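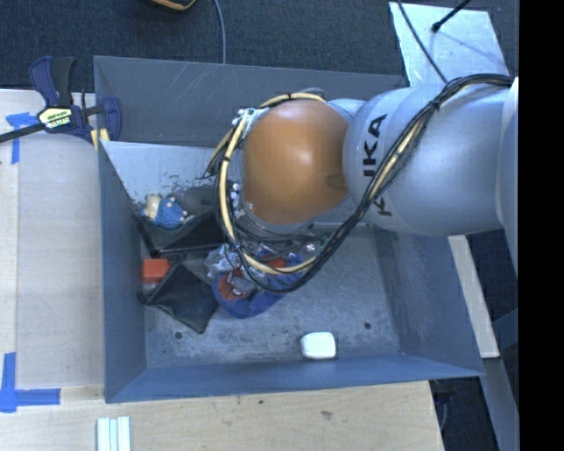 Page 37

6. Comparing grippers on the bin cell

This section covers side-by-side trials of two or more grippers on the same arm, over the same bin. It assumes the arm is mounted, the controller is on release 3000 or later, and the overhead camera has been calibrated as described in Section 4. If you only want to fit one gripper and start work, skip to Section 7.

The Prandby tool plate fits the KUKA arm used throughout this guide. Other arms may need the Tan adapter ring, and the hose and cable lengths in Section 3 will not apply to them.

6.1 Prepare the bin

1. Set the bin on the work surface and push it against the stops. Hold it with a bar clamp. Put pads between the jaw and the bin rim.

2. Mark the bin position on the table with tape at the corners. Blue tape shows up well on pale wood. If the bin gets bumped during a trial, you can put it back on the marks without repeating the camera calibration.

3. Leave scratches and stains on the bin floor alone. Do not polish or paint the floor partway through a comparison. A change in surface changes what the camera picks up, and the earlier runs can no longer be compared with the later ones.

4. Open the cell file and enter the inside dimensions of the bin. Measure at the floor and again at the rim. On bins with sloping sides the two sets of numbers are different, and the controller needs both.

CAUTION: Do not lean over the bin to adjust the clamp while the arm is enabled. Press the stop, wait for the brake light, then reach in.

6.2 Choose the test objects

Use a small mixed set. A good set has at least one item from each of these groups:

Hard with flat sides, such as a block
Flat fabric, such as a folded pouch
Soft or fuzzy, such as a small toy
Loose clear plastic or a plastic-wrapped item
Small and hard, under the width of the suction cup

Shiny plastic is the most common source of missed picks. The camera may report a surface where there is only a reflection. Keep at least one such item in the set even if your own products are all cardboard, as it shows how each gripper copes with a bad target.

Black fabric gives the opposite problem. Depth readings on it are thin or missing. If the item does not show up in the preview at all, raise the exposure one step and save the new value under a new name.

Note: Chalerm Srithong's trials at Prilthorpe used object set 256, which is included with the software. You can load the list from the Sets menu and swap in items of your own.

6.3 Dress the hose and cables

Most trouble in gripper trials comes from the hose and cable bundle and has little to do with the gripper. Take your time with these steps.

1. Run the cables along the upper link and gather them with a tie near the upper bend.

2. Leave a loop at the wrist wide enough for a full turn of the last joint in both directions.

3. Route the hose over the joint cover and down the side. Wrap it at intervals so that it cannot whip when the valve opens.

4. Jog the arm by hand control to all four corners of the bin at the lowest picking height. Watch the loop, not the tool. If the loop touches the bin wall or drags over the objects, shorten it and start again from step 1.

5. Check the camera preview with the arm parked. The loop must be clear of the bin in the parked pose. At the picking pose it will hide part of the bin from above, and the software allows for this by using the last parked view.

CAUTION: A loop that is too short will pull a connector out of the wrist before the controller reports a fault.

6.4 Run the trial

1. Fit the first gripper and enter its weight and length on the Tool page. Do not reuse the values from the last gripper, even if the two look alike.

2. Place the objects in the bin. Bunch most of them on one side and leave one small item by itself near the front. Grippers that do well on a spread-out bin often struggle with overlapping items.

3. Save a parked view as the layout reference.

4. Start the run. The default is 399 attempts, with a pause for resetting the bin whenever it is empty.

5. At each reset, match the layout to the reference view. It does not have to be exact. Overlaps matter more than angles.

6. Change grippers and repeat from step 1 with the same reference.

Note: Suction and finger grippers should not share a speed setting. Jinfeng Kang suggests starting fingers at half the suction speed – the Posov fingers in particular close late if the approach is fast.

6.5 If the run stops early

Code 2474 means the wrist load did not match the Tool page. Check the weight first, then look for a hose pulling on the flange.

If the arm stops above an item and backs away again and again, open the preview and look for a cable crossing the target. Repeat Section 6.3 from step 4.

If the bin has moved off its tape marks, discard the picks since the last reset and resume from there. Earlier results can be kept.

Results are saved under the gripper name entered on the Tool page. To export them, see Section 9.2.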